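Re: [teleop-list] Pens and crayons, how do you keep the operators consistent?
From: Lok-yiu Hsiao

Hi Struan, and hello to everyone else who has been quietly reading along,

Struan Swanson wrote:
> We are starting a sorting task at Cisurwood next month, two arms, small
> objects, three operators who have never driven a robot before. Every one
> of them does it differently. One goes for the nearest object, one goes by
> color, and one changes her mind in the air. Do you write a script for them
> or just let them get on with it? And how long before a new person's
> demonstrations are worth keeping?

I meant to answer this days ago and then kept adding to the draft over lunch, so please forgive the length! We have been doing pens, pencils and crayons into bins at Narnport for most of the summer, both arms driven by one person, and I have more opinions about stationery now than I ever expected to hold.
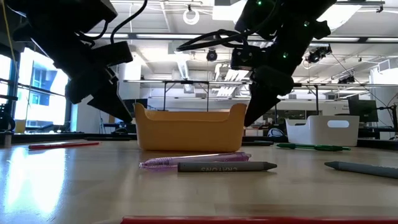

Narnport, July

First, the script. We tried one. Sławomir Kalinowski wrote it, and it was a lovely piece of work, four pages with a fixed order for every object, and our operators hated it. They spent so long remembering what came next that their hands went stiff, and you could see it in the recordings — little stops and starts all the way down to the table. What we have now is a single rule: the arm on that side takes what lies on that side, and anything in the middle goes to whichever arm is free. Order is up to the person driving.

The one who changes her mind in the air worries me a bit more than the other two. I would ask her to choose before she moves and to say it out loud if that helps (Jessie Moffat did this for her first week and still mutters "green one" when she is tired). A reach that wanders off toward one pen and comes down on another teaches the model exactly that wandering, and ours copied it beautifully. 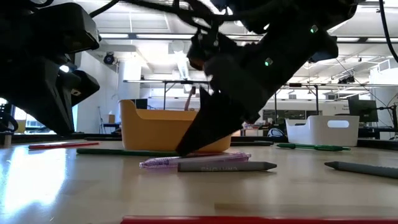
Coming down on something thin is where beginners lose the most time. They want to drop straight onto it from above at full speed, then they get scared near the wood and hover. I tell people to come down fast until the fingers are a hand's width up, pause, line the fingers up across the barrel, and then go the rest of the way slowly. Fat crayons are forgiving. Pencils roll, so close on the middle and close gently. If a pen has a clip, try not to pinch the clip itself, as it tends to swing around once you lift.

On your second question, we throw away the first 30 episodes from anybody new, good or bad, and I would do the same even with somebody talented. Bjartur Blöndal was tidy from his first morning and we still threw his away. He was very gracious about it. After that we keep what passes a quick look-through in the afternoon, and out of 1561 recorded so far this season we have marked 51 as unusable, mostly drops outside the bin and one long stretch where the leader arm had slipped its calibration.

Things I would settle before your people sit down, in no special order:

1. Where the bins go. We let them drift a little between episodes on purpose, but the operator should never nudge one mid-episode to make life easier. If an arm bumps a bin, carry on and reach for where it is now.

2. What a full episode is. Ours can stop with plenty still lying on the table, as long as both arms have let go and backed off. Early on we insisted on clearing everything, and the last few minutes of each episode were dreadful, people were so worn out.

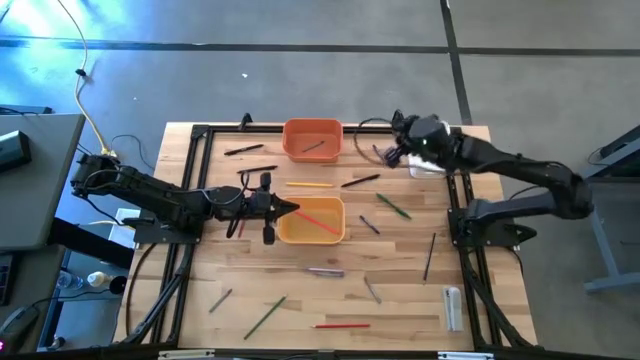

3. Whether failed grasps stay in. We keep them if the operator recovers on the next try. Two misses on the same object and we start over.

4. Breaks. Half an hour of driving, then get up and walk about. Somberg, our little playback tool, shows the wrist paths getting shaky well before the person admits to being tired.

One more thing about the two arms, because I think it will come up for you quickly. New operators drive one and forget the other, so the idle arm ends up parked wherever it last let go, usually right over the thing they want next. We ask them to bring it back out toward its own side after each drop. It feels fussy for a day or two and then they stop thinking about it.
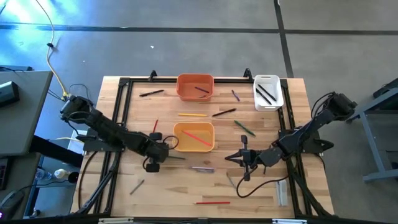 It also helps when you start varying the layout. We scatter by hand before each episode, and people are terrible at being random — left alone, they lay everything out in a nice even spread with no two pens touching. I ask for at least one pair lying close enough to be awkward. Sławomir prefers to tip the whole lot out of a cup, and I am slowly coming round to it.

If it would be useful I can send you the one-page sheet we give to new operators. It is on the Hepburn share at the moment, under an unhelpful name, but I will dig it out. And do tell us how the three of them get on. I have a soft spot for the one who goes by color.

Warmly,
Lok-yiu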